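18 February 2020

A cold gray morning and a good one for staying in, so I am going to sit down and write out the whole business of the crib while I still remember it, because Lilla has asked me twice what we decided and I keep giving her half an answer over the phone.

Najwa is due in March, and for the longest time it felt like we had all the room in the world to get ready, and now suddenly we don't. I'm going to be the grandmother who has the baby two days a week once Najwa goes back to work, so there has to be a second set of everything at my house. I said yes to that before she had even finished asking. What I hadn't thought through was how much has changed since I last bought anything for a baby, which was when Najwa herself was one, and I bought whatever was on the floor at the department store and thought it had nice little ducks on it. That was my whole method. Ducks.

So I started where I always start, which is the attic. The old crib is up there, the one with the side that slides down, and I had pictured it all winter with fresh sheets on it. I got Fares to help me bring it down (he complained about the ladder and then complained about his knee, and then he ate two pieces of cake, so I think he'll live). And it looked lovely! A little scuffed where she used to chew the rail. I was so pleased with it, and I called Najwa right then to tell her, and there was this long quiet on the other end and then she said, very gently, Mama, you can't use that one.

She was right, of course. Drop-side cribs haven't been allowed to be sold here for years now. The hardware can loosen or come apart and the side can pull away from the frame, and a baby can get caught in the gap. I read up on it that evening and I had to put the tablet down for a while. All those nights I slid that side down with my hip and never gave it a thought. Fares says there's no point scaring yourself about something that's thirty years behind you and I suppose that's so, but I sat there a while all the same.
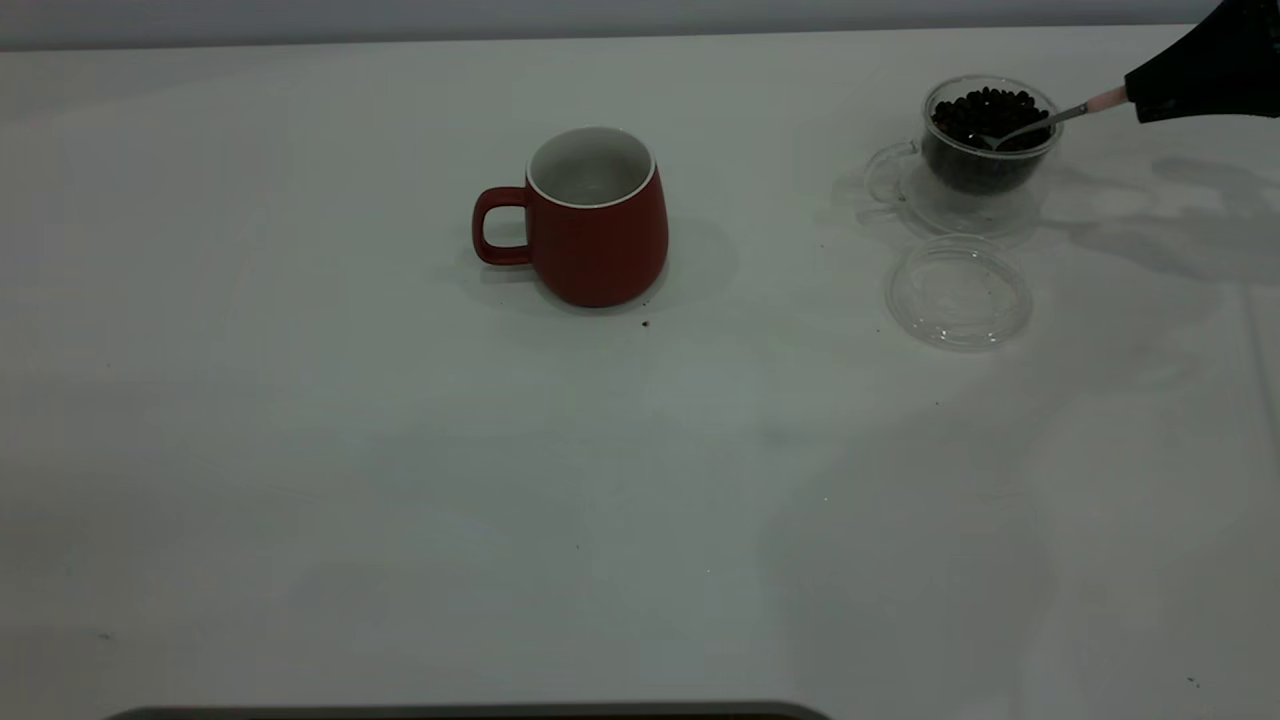
Red mug, white table.

Anyway. The next day I went out to Tomar, the big baby store by the highway, with a list in my coat pocket and my good reading glasses. I had a young man named Munther Nimri helping me, and I want to write down that he was patient as a saint, because I must have had him there for most of the afternoon. He didn't try to sell me the biggest one. He asked how big the room was, and whether I'd be able to lean over the rail with my back the way it is, and that told me he'd done this before.

I learned a great deal. The slats have to be close enough together that a baby's body can't slip through, no more than two and three-eighths inches apart, and Munther told me the old kitchen-table way to check is with a soda can. If the can goes through the bars, they're too wide. I went home and tried it on the old crib, just to know, and the can didn't go through, which made me feel a bit better about the ducks and the chewing and all of it. The side was still the side, though, so it made no difference.

Corner posts are another thing. They ought to be flush with the top, or near enough that nothing can snag a collar or a string. And no cutouts in the headboard! I had been admiring one with a heart cut out of it, and he steered me along from that one very kindly. It was an old floor piece somebody had brought in to be picked up, as he explained it, and not for sale anyhow.

The one I settled on is the Pletetti, in the plain finish. It was 327 dollars, which made me swallow, but I'd put money aside for it and Imad had already told me he wanted to go halves (he's going to be the other grandfather, and we are all very polite with each other about who gets to pay for what). All four sides are fixed. The base moves down in steps as the baby grows, and the card for sending in your name and address in case of a recall was right there in the packet with the bolts. I filled it in the same night. I never once sent in one of those cards in my life before, and I've had toasters and dryers and I don't know what all.

The mattress was a separate matter and I nearly got it wrong. I'd been pressing them all with my hand and I liked the soft one, the way you would for yourself. But it has to be firm, and I mean firm like it feels almost unkind. It also has to fit right up against the sides. We took the Borkiren, 157 dollars, and when I got it home I tried my fingers down the edge all the way around. Two fingers wouldn't go in. Fares tried it as well, with his great big thumbs, and that proved nothing, but he wanted to be part of it.

I did ask Lilla about all the pretty things that go in there. She was a pediatric nurse for a long time before she moved, and she's blunt, and I knew I'd get it straight from her. I had a bumper set in my hands at the store, pale yellow with a ruffle, and I'd have bought it on the spot if I hadn't thought to ring her first from the parking lot.
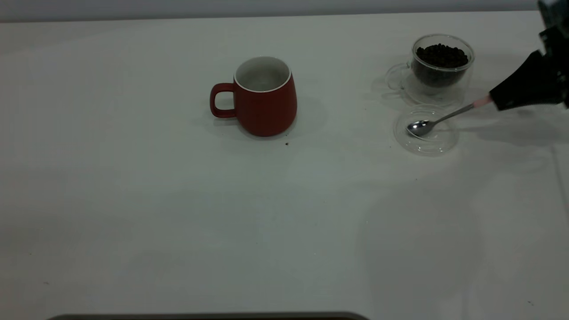

What can go in the crib with the baby while she's sleeping?

Only a firm mattress with a fitted sheet on it. Blankets, pillows, bumpers and stuffed toys stay out, and the baby goes down on her back every time, naps included.

So that was that for the ruffle. I felt a little sorry for myself, I'll admit, standing there in the wind with the phone. I've been crocheting a blanket since before Christmas, the one with the shell border, and I'd pictured it tucked in all around her. Lilla said keep crocheting, it'll be fine over her legs in the stroller while somebody's watching her, or on the floor when she's bigger and wants to lie on her tummy and look cross at everyone. For sleeping it's one of those zip-up sack things if the room is chilly. I bought two. They have foxes on them, so I got my animals in after all.

Putting it together took the two of us most of an evening. I'd like it noted that I read the instructions from the first page and that Fares did not. He had one end on upside down and was very sure of himself about it. We took that end off and started over, and then we went around and tightened every bolt and gave the whole thing a good shake, and it didn't wobble. Lilla says to check the bolts again every so often, because wood and floors and babies all move around. I've put a note inside the linen closet door.

Then I stood there and saw that we'd set it up right under the window, where the cord for the blind hangs down. I'd walked past that cord a hundred times this month. We moved the crib over to the inside wall and I've ordered a cordless shade, and until it comes the cord is wrapped up high where even I have to stretch for it. I also took down the shelf with the china on it, and the picture over the bed with the heavy frame. The room looks a bit bare now and I keep wanting to hang something. I won't.

The old crib has gone. I didn't want to leave it at the curb in one piece where some young couple might see it and think what luck. Fares took it apart with the hammer and we broke up the rails before it went out. I kept one of the little wooden beads from the headboard, and it's in my sewing box with the spare buttons.

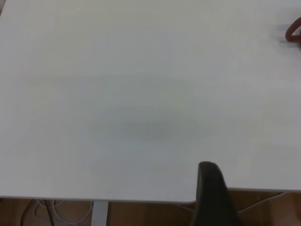 Still to do

The stroller. Imad has his heart set on the Owino, which is 200 dollars on sale until the end of the month, and he's sent me the page for it three times as if I might have lost the first two. I like it well enough. It folds with one hand, and the harness has five points to it, over the shoulders and around the waist and up between the legs. What I want to do is go back to Tomar and try the brake for myself, with my own foot in my own shoes, on the little ramp they have by the doors. If I can't work it easily in the store I won't be able to work it at the top of our street with a bag on my arm.

The high chair can wait. She won't need it until she's sitting up, and that's months off, but I did see one for 173 and I've written it in the back of the book.

The car seat Najwa is handling herself. She's asked me to come along when they have it looked at by somebody trained for it, so I can learn how to buckle it properly and not be the one who does it loose. I've already heard that a puffy coat goes off before the straps go on, and then you lay the coat over the top. I'd have done it the other way around, I'm sure of it.

And the smoke alarm in the hallway outside that room needs a new battery. I noticed that last night lying awake. I've put it at the top of the list on the refrigerator and underlined it so Fares will see it when he goes for the milk.

I washed the crib sheets this morning, three of them, in the plain soap with no scent. They're on the rack by the radiator now and every time I go by I give them a pat. I went in and stood by the crib a minute after lunch too. Najwa called while I was in there and asked what I was doing and I said laundry.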